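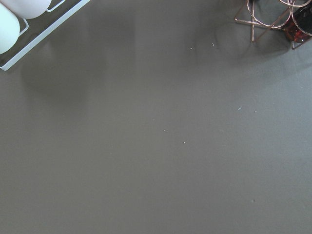

According to Fernanda Leitão, a chopping board only ever needs a hot wash and a dry tea towel, and anyone selling you oil for it is selling you oil. I half agree. Still, I've done mine every March for years, so this is how I go about it, minus the miracle claims.

Oiling a chopping board

You need food-safe mineral oil, a lint-free rag and a bit of fine sandpaper. I bought a 300 ml bottle in Erkville and it's still going. The shop also had a "board conditioner" at three times the price, which smelled of lemons. I couldn't tell what else it did.

1. Wash the board and stand it on edge overnight. Don't oil a damp one.

2. Cover the table. Oil creeps.

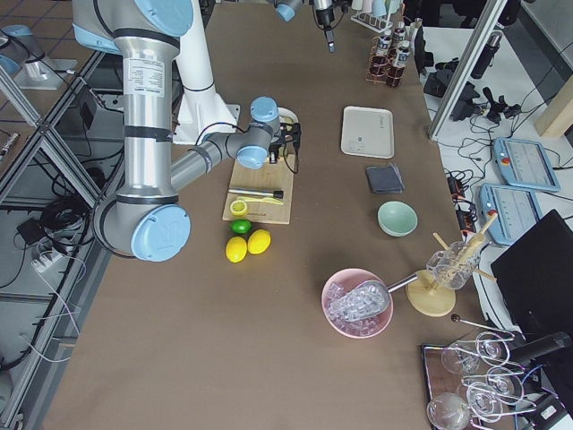
Bamboo board, brown paper on the table.

3. Sand any fuzzy patches with the grain. Bamboo gets less of this from me, and less oil too. I've read that it drinks the stuff up. Mine doesn't.

4. Wipe on a thin coat, both faces and all the edges. If the board has printing on it, test a corner of the lettering first, as some inks smear.

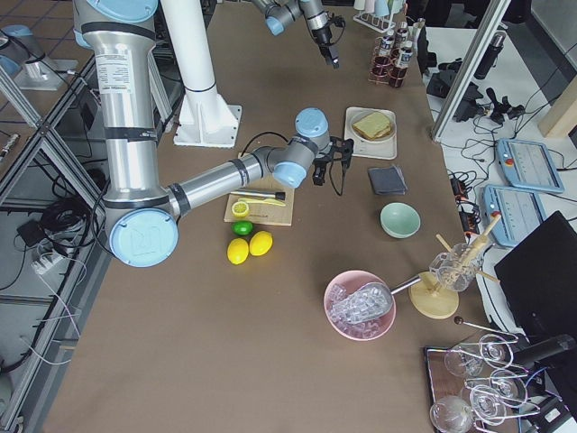
Light wood with faint lettering along the lower edge.

5. Leave it for 10 minutes and look again. Dull patches want a second coat.

6. Buff off whatever is left and let it stand till morning.

Olive oil comes up every time. It goes rancid, whatever your aunt says.

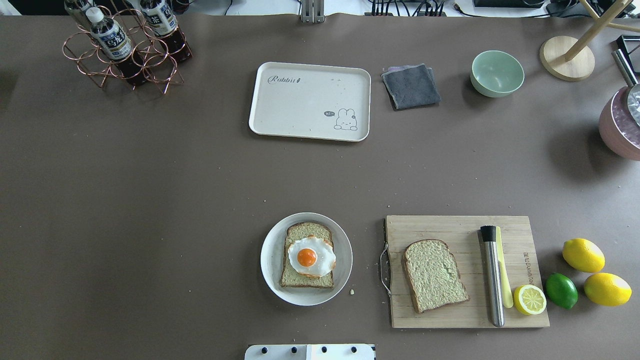
Lemon and salt is the other favourite. It does shift the onion smell for a day or so, and I've never seen it touch a stain. A deep knife mark won't close up either, however much oil you put in it. Sand it out or live with it.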